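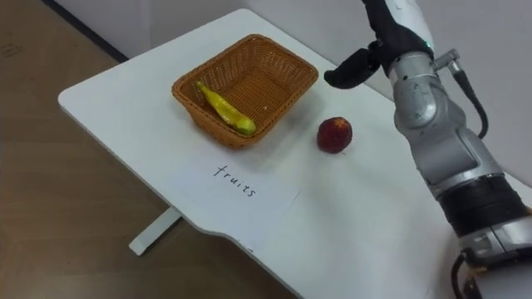 A reader wrote after the first part of this interview to ask whether anyone really needs to keep a gas bill from nine years ago, and said her mother had kept all of them. Ingrid Van Dusen laughed when I read it to her over the phone. "No. Throw it out. Your mother was careful, and it was a different time."

Van Dusen has sorted household papers for other people for over 30 years. She started at Tran, an accounting office in Flidbridge that closed long ago, where clients would bring in grocery bags of receipts every spring. She was the one who emptied the bags.

"I was 22 and I thought it was the worst job in the building," she said. "After a while I noticed I didn't mind it. People would sit across from me and talk while I sorted. I learned who had been sick and who had sold a car."

Most of her work now comes after a death. A son or daughter calls, usually a month or two in, when the first letters from the bank have come and nothing can be found. She asks them not to clean up before she gets there.

"They want to be helpful, so they make piles. Then I don't know what was next to what. If the insurance policy was in the drawer with the dog's shot records, fine, leave it there. There may be a second policy under it."
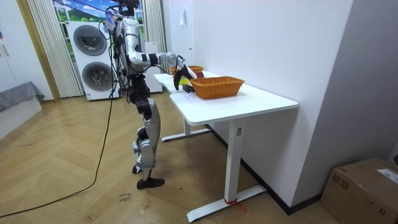
The desk and the wicker baskets.

She works with few supplies. She wants a clear surface, a pencil, paper clips, and something to put the unknown papers in. She doesn't buy folders until the end. "If you buy 20 folders first, you will find 20 kinds of paper. You'll make them up."

I asked what goes in the unknown pile.

"Anything I have to read twice. I don't stop for it. You can lose a whole morning to one letter from a pension office."

One house last year, out on the Mallik road, came to 1,927 sheets. She knows because the family's lawyer wanted a number. They kept 748. I said that seemed like a lot to keep, and she agreed.

"He had been in business with his brother and they never finished dividing it up. Deeds, loan papers, letters back and forth. In a normal house I would expect to keep one small box."

What belongs in the box is not surprising. She listed birth and marriage certificates, military discharge papers, titles, the will, and anything about property that is still owned. For tax returns she tells people to ask whoever prepares them, and she won't give a number of years over the phone.
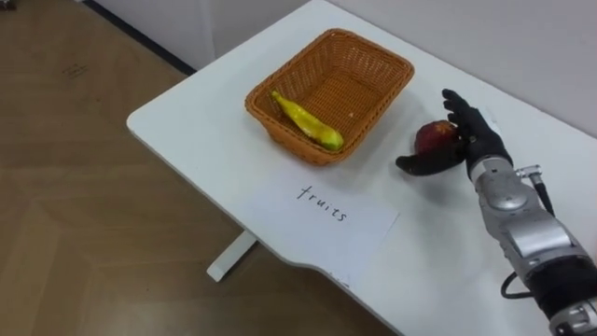 Last changed: June

We talked for a while about scanning. Van Dusen is not against it, but she has seen it go wrong. One family scanned everything with a program called Datine and threw out the originals, and the files were all named with strings of digits.

"So now they had the same mess, and they couldn't spread it out on a table. Name the file when you scan it. Put the year first. If you're too tired to name it, stop for the day."

Personal letters are harder. She doesn't read them unless she is asked to. She ties them by sender if she can tell the handwriting apart and hands them over at the end, when the money questions are settled and people have had some sleep.

"I had two sisters who hadn't spoken in years. Each of them wanted the letters from the Army. I told them to make copies, and they did, and they split the originals by year. One got the even years."

Her own papers are in a kitchen drawer. Her daughter knows which one. She goes through it every January, and it takes her until lunch.

I asked what the reader should do about her mother's gas bills.

"Keep one, if she likes the handwriting on it. My mother wrote the check number in the corner of everything."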